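Sunday, Haverford. Two ejections in our rink game, both for abuse of officials. Oláh went first, 3:10 left in the second period. Chowdhury followed him off at the next whistle. 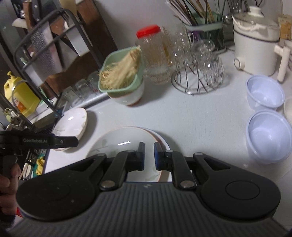 The league sheet lists a $60 fine for each. We played the third period with 13 skaters and lost to Ostness, 4-2. Shots were even.

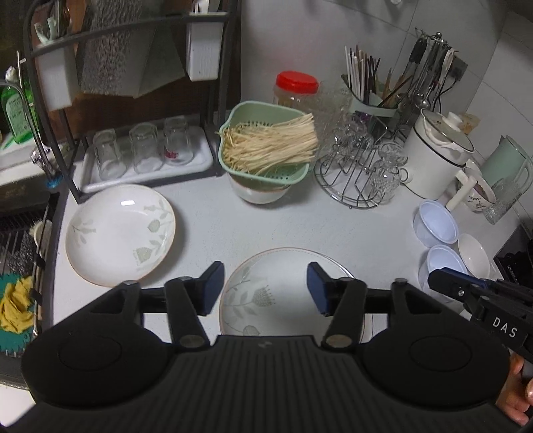 Does Oláh sit out the next game? Only if Bergeron files the report as a match penalty; a game misconduct carries no suspension. Filing closes at noon.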